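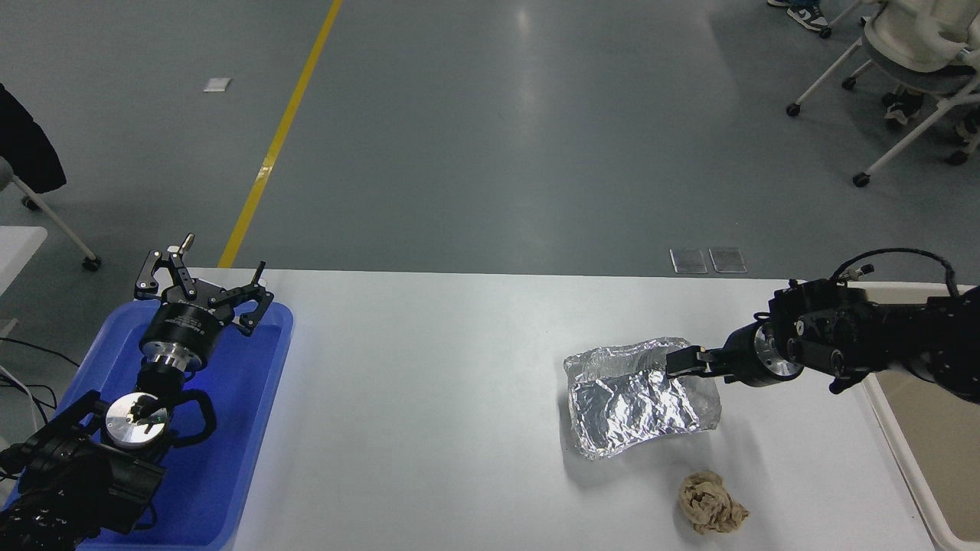
21/12/2020

Reading notes, bindery bench. Finished the Khoury novel last night, all 209 pages of it, and I want to get this down before the plot goes fuzzy. Jokaria is so good! Two sisters run a ferry on a river that keeps moving its banks, and somehow the whole book hangs on a missing ledger. I had the middle down as slow in my November notes. I take that back – chapter 10 only works if you've sat through all that business with the toll prices.

Copy is the Ceswood paperback. Spine has cracked in three places after one reading, glue rather brittle, pages 5 and 6 already coming away. Plan is to pull the block, clean off the old glue and try a double-fan binding with the new PVA.

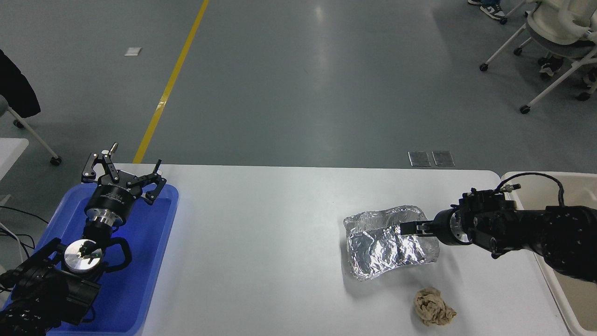

Leonidas Karagiannis has the hardback and swears the ending is different, with an extra letter from the younger sister. I need to see that. If he's right I'd like to type the letter out and sew it in at the back of mine (own use only, obviously).

Still to do: cut boards, find the grey cloth, ask Wiris for a price on endpapers. Also reread the drowning chapter in daylight, I was half asleep and I think I missed who was holding the lamp.

Next up is her first one, the short stories. Can't wait.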